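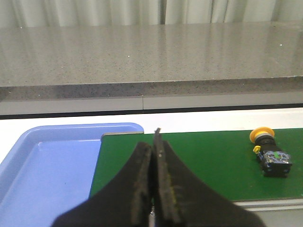
Predura Sorting Bench: Progress Report to the Whitelaw Fund
Reporting period ending February
Prepared by the Bellham workshop office

1. Purpose of this report

This report covers the second stage of work on the parts sorting bench at Bellham, supported by the Whitelaw Fund under its small equipment program. It sets out the work completed, the matters still open, and the plan for the remaining stage. Spending is reported separately in the financial return.

2. Work completed

The bench is intended to return used electrical control parts to stock. Parts arrive from the Adia store in mixed boxes and include push buttons, emergency stops, contact blocks and small switches. In the first stage all sorting was done by hand on an open table. In this stage the short conveyor was brought into use, with plastic trays placed beside it for parts awaiting inspection and parts ready to be shelved.

During the period 126 parts were passed over the bench and entered in the stock list. Emergency-stop assemblies were given priority, as these are the items most often requested by the training workshops. Each assembly is checked for a cracked head, a damaged collar and missing terminal screws before it is accepted. Parts that fail are kept for their usable pieces where possible.
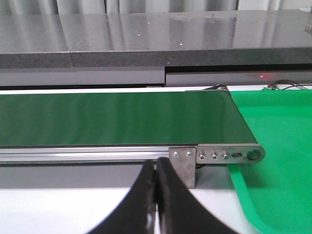
The layout of the trays was revised once during the period. Staff had reported that blue and green trays were being used for either purpose, and a number of inspected parts were checked a second time as a result. Green trays are now reserved for accepted parts and blue trays for parts awaiting inspection. The rule has been added to the bench instructions, and no further repeat checks have been recorded.

The conveyor itself has required little attention. The belt was cleaned at the start of the period and its tension was adjusted once. The fixings on the end plate are now included in the monthly check – a task that had previously been left to whoever was on duty.

3. Condition of the work area

The fund asked for an account of the room as well as the equipment. The work area is separated from the rest of the workshop by a curtain, which was retained after the first stage in preference to a fixed partition. It can be drawn back for deliveries and costs very little to maintain. 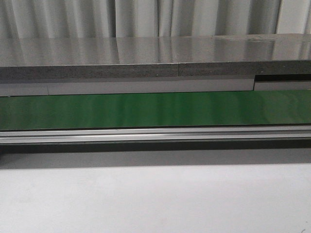
Work surfaces are wiped down at the end of each session. The present cleaning product leaves marks on the more reflective tops, and a different one will be tried in the next stage. The joints in the edging were also reviewed. They do not affect use of the bench, and no repair is proposed within the current grant.

4. Matters outstanding

Two items have not been completed. Printed labels for the accepted parts were delayed by a change to the numbering in the Adia store, and handwritten labels remain in use. The written guide for new staff exists in draft and has been tried with one group only. Comments from that group were mainly concerned with the order of the checks, which will be changed before the guide is issued.

An amount of $3000 remains in the equipment line. We request the fund's agreement to carry this sum forward to the final stage, where it will be applied to shelving and labels.

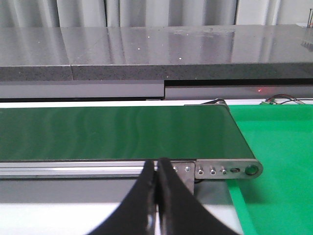
5. PLAN FOR THE NEXT STAGE

The final stage will run for 20 weeks. The first task is to clear the remaining boxes from the Adia store, beginning with those that hold contact blocks. The guide will be issued to all bench staff once the revised order of checks has been approved by the workshop office.

Shelving for accepted parts will be ordered as soon as the carry-forward is confirmed. A place for 30 stock bins has been measured along the side wall – the exact bin size is still to be agreed with the store. The final report will include the full stock list and a statement of parts issued to the training workshops.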